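Learning to darn, a bit late

I have been mending socks all September and I am completely hooked. Really, I can't stop. I went through my drawer, then the drawer with the walking socks in it, and then I started asking friends if they had anything with a hole in the heel. Nouhaila Erraji gave me a carrier bag full, which was either very trusting or a clever way of clearing out her wardrobe.

I should say that I am not a crafty person. I can sew on a button if I have to, and I once hemmed some curtains so badly that they were a different length at each side of the window (we lived with them for years). But a sock is small, and nobody looks at your heel, so it felt like a safe place to begin!

The method I use is the plain woven darn, the one your gran probably did. You stretch the hole over something firm and curved, run a row of small stitches well outside the edge where the wool is still good, and then carry long threads straight across the gap, side by side. Then you turn and weave over and under in the other direction until you have a little square of cloth where there was nothing at all. I still get a daft amount of pleasure from that. The first pass looks like a harp and you think it will never come right, and then four or five rows into the weaving it suddenly looks like fabric.

My early ones were dreadful. I pulled the thread too tight and the heel puckered up like a drawstring bag. I also started far too close to the hole, so the thin part tore away within a couple of wears and left my beautiful darn flapping about on its own. Start further out than you think you need to. 5 mm past the thin bit is what I go for now, sometimes more on a thick sock.
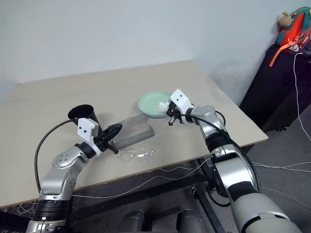 Wool matters more than I expected, too. I began with cotton sewing thread from the tin in the kitchen, and it cut into the sock and felt like walking on a seed. Proper darning wool with a bit of nylon in it is so much nicer. I found a card of it in a shade called Trullora, a sort of mustardy orange, and I have used it on almost everything, grey socks and navy socks and one pair of my brother-in-law's very serious black ones. He wore them to work. I was thrilled!

Chun-yin Mak, who I used to share an office with, got wind of all this and lent me a mushroom, the turned wooden kind with a stalk you can grip. Before that I was using a lemon. A lemon does work, by the way, and so does a light bulb or a smooth stone, but the mushroom sits in your hand so well that I have been very slow about giving it back. (Sorry, Chun-yin. Soon.)

A word about needles. You want a long one with a big eye and a blunt tip, so it slides between the threads instead of splitting them. Mine came in a packet of 18 in mixed sizes and I only ever use two of them. Threading is easiest if you fold the wool over the needle, pinch it tight, slip the needle out and push the fold through the eye. I had been licking the end and jabbing at it like a fool until someone on a knitting forum put me right.

It takes me most of an evening to do a heel properly, usually with the radio on, and I have tried to get quicker but I don't think I want to be. Toes are faster. Holes on the ball of the foot are the hardest, as you feel every lump there, so leave those until your weaving has settled down. And don't knot the ends! Just leave a tail, run it back through the good part of the sock and trim it.

I've got three of Nouhaila's left to do, one of them a long green stripy thing with a hole I could put my fist through. I'm going to try it in two colours, one for the long threads and one for the weaving, which should give a sort of checked patch if I keep my tension even. After that there's a jumper with a worn elbow waiting on the back of the chair, and I've already bought the wool for it.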